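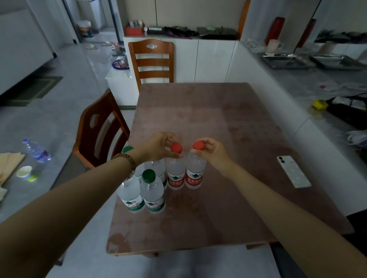 Ridia 商家常见问题

本页面写给已经加入或者正在考虑加入 Ridia 的食品杂货店。顾客的问题请看“顾客帮助”。我们在五月更新了退款和缺货替换两个部分，其他部分只修改了一些用词。

一、加入之前

Ridia 是做什么的？

Ridia 为独立的杂货店提供网上订货页面、拣货软件和结算服务。顾客在您的店铺页面下单，您的员工在店里拣货，然后由顾客自己来取，或者由配送公司送到家。我们没有自己的仓库，也不卖自己的商品。

现在有多少家店使用 Ridia？

目前有 691 家店，分布在 4 个地区。大多数是只有一家门店的经营者，也有几个小型连锁。

我的店很小，可以加入吗？

可以。我们没有面积的要求，但是您需要有营业执照、食品经营许可，以及一位每天能够查看订单的员工。如果您只想在网上卖一部分商品，比如只卖干货和饮料，这也没有问题。

申请需要多长时间？

文件齐全的话，通常在一周以内完成。最常见的延误是许可证上的地址和店铺的实际地址不一样。请在提交以前先核对这一项。

我必须签长期合同吗？

不必须。合同按月计算，您可以在任何一个月的最后一天以前通知我们停止。停止以后，您的店铺页面会关闭，已经完成的订单仍然按照正常的时间结算。

二、商品和价格

怎样把商品放到网上？

有两个办法。第一个是在后台上传表格，表格的格式可以从“商品管理”下载。第二个是连接您的收银系统。目前我们支持 Trornix 收银系统的直接连接，库存每隔一段时间自动更新。使用其他收银系统的店，请先用表格。

上传表格的时候出现“条码重复”，怎么办？

这表示同一个条码在表格里出现了两次或者更多次。整箱卖和单瓶卖的商品常常有这种情况。请给整箱的商品填写箱子上的条码；如果箱子上没有条码，请把条码一栏留空，系统会给它一个内部编号。

网上的价格可以和店里不一样吗？

可以，价格由您决定。不过顾客对这件事比较敏感。如果两个价格不同，我们要求您打开“网上价格可能与店内不同”的提示，这个提示会显示在店铺页面的上方。

称重的商品怎样收费？

蔬菜、水果和鲜肉按照估计的重量预先收费，拣货以后按照实际的重量调整。如果实际的金额比预先收费的金额高，超出的部分不能大于您在后台设定的比例。没有设定的店，系统不允许超出。

我可以自己拍商品照片吗？

可以，而且我们欢迎您这样做。照片应该清楚，背景简单，包装的正面朝前。请不要使用从其他网站下载的照片。如果您没有照片，系统会先用分类的图标代替。

三、订单和拣货

新的订单怎样通知我？

订单会出现在拣货软件里，同时有声音提醒。您也可以在“通知”里填写一个手机号码来接收短信。我们建议至少打开两种通知方式，曾经有店铺把平板电脑调成静音，结果整个上午的订单都没有看到。

某一件商品没有了，应该怎么办？

请先看顾客的选择。顾客在下单的时候可以选“替换”“联系我”或者“直接退款”。选“替换”的时候，您可以换成同类的商品，价格按较低的一件计算。选“联系我”的时候，请通过软件发送消息，等待十分钟；没有回复的话，按直接退款处理。

我可以限制每小时的订单数量吗？

可以。请在“营业时间”里面设定每个时段的上限。达到上限以后，这个时段对顾客就显示为“已满”。节日以前请特别检查这个设定，很多店忘记修改，后来不得不打电话给顾客改时间。

顾客来取货，但是找不到订单号，可以给他吗？

请核对姓名和手机号码的最后四位。两项都对，就可以给。

饮用水和大包装的米，能不能限制数量？

能。每一个商品都有“每单最多”一栏。重的商品如果需要配送，请同时填写重量，系统会根据总重量来安排车辆。重量填得不对，配送员有权利拒绝取货。

四、配送

谁来配送？

配送由 Lolar 负责，它是我们的配送合作公司。您也可以用自己的员工送货，在后台选择“自行配送”即可。两种方式可以同时使用，例如附近的地址自己送，远的地址交给 Lolar。

配送费由谁付？

一般由顾客付。您可以选择替顾客付一部分或者全部，比如订单达到一定金额就免费。这样的优惠由店铺承担，会在月结单上单独列出。

商品在路上损坏了，谁负责？

如果是 Lolar 配送的订单，请在收到顾客投诉以后的一天之内，在订单页面点“配送问题”，并且上传照片。经过确认，金额由配送方承担。包装不合适造成的损坏，例如把鸡蛋放在瓶装饮料的下面，由店铺承担。

五、费用和结算

加入要付多少钱？

没有加入费。每个月的软件费是 123 元，另外按每一笔订单收取服务费。服务费的比例写在您的合同里，不同的商品种类可能不一样。第一个月不收软件费。

钱什么时候到我的账户？

每周结算一次。第一次结算会晚一周，我们需要这段时间来验证银行账户。如果遇到银行的假日，会顺延到下一个工作日。

月结单上的“调整”是什么意思？

它包括称重商品的差额、退款，以及前一个月没有来得及计算的项目。点击金额可以看到每一笔的订单号。举例说明，一家店的月结单上写着调整 3,911 元，点开以后会看到很多小的金额，它们的总和就是这个数字。

我觉得月结单有错误，找谁？

请写信给结算组，负责人是 Pao-chu Lu。信里请写明店铺编号、月份和有疑问的订单号。没有订单号的信，我们也会回复，但是需要的时间比较长。

退款的时候，服务费会退给我吗？

全额退款的订单，服务费全部退回。部分退款的订单，按照退款的比例退回。这是五月更新的内容，更新以前的订单仍然使用旧的规则。

六、账户和数据

员工离开了，怎样取消他的权限？

请到“员工”页面，选择他的名字，然后点“停用”。停用以后他马上不能登录，他以前拣过的订单记录会保留。请不要让几个员工共用一个账号。

顾客的资料属于谁？

订单的资料，您和 Ridia 都可以看到，但是只能用来完成订单和处理售后。如果您想给顾客发送促销的消息，顾客必须先同意。已经同意的顾客名单可以在“营销”里找到。

我把店卖给了别人，账户可以转给他吗？

账户不能直接转让。新的店主需要用自己的执照重新申请，但是商品目录可以复制过去，不需要再上传一次。Chu 食品店换店主的时候就是这样处理的，旧的页面一直营业到新的页面开通的那一天。

我忘记了密码，注册的邮箱也不用了，怎么办？

请用店铺登记的电话号码打给商家服务，并且准备好营业执照的号码。确认身份以后，我们会帮您更换邮箱。出于安全的考虑，这件事不能通过聊天窗口办理。

商家服务的时间是几点到几点？

早上八点到晚上九点。其他时间可以在后台留言，我们会在第二天上午回复。如果是正在进行的订单出现问题，请使用拣货软件里的“紧急”按钮，这个按钮全天有人接听。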